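Filed under: Classes & Open Studio, Common Questions

Before your first visit to Firnton Craft Rooms

Do I need any experience?

None at all! A good half of the people who come through the door on Dornel Street haven't made a thing since grade school, and they do just fine. If you can use scissors and don't mind a bit of mess, you'll feel at home by the time the kettle has boiled.

What does it cost, and what's included?

Open studio is $40 for the afternoon, and that covers your table, basic tools, glue, paint and an apron (please do wear the apron, we've seen some lovely sweaters go home with a stripe on them). Canvas, frames and the fancier papers are sold at the counter, and we'll always tell you the price before we cut anything for you.

Can I bring my own project?

Please do. People bring quilts, birdhouses, half-done scrapbooks, chairs that need a new seat. The only things we have to say no to are spray paint and anything with an open flame.

Are children welcome?

Yes, from age eight, with a grown-up at the same table. Younger ones are better off at the family mornings, which start up again in April and fill quickly, so it's worth getting your name down early.

Where do I park?

The Plarico lot behind the building is free for our visitors for 2 hours. After that you'll want the Garcia Avenue garage, where you can stay as long as you like. The 131 bus stops right across the street too, if you'd sooner not drive.

What if I can't make it?

Call or drop us a note by noon the day before and we'll happily move you to another date. With less notice than that we can't refund the fee, though do ring anyway, as there's usually somebody hoping for a spot.

Can I leave my work to dry?

Of course. Put your name on it and set it on the shelves by the sink, and we'll look after it for two weeks. If you need longer, tell whoever is at the desk and we'll find a corner for it.
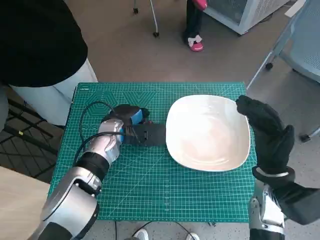
A square white bowl on one of our green cutting mats.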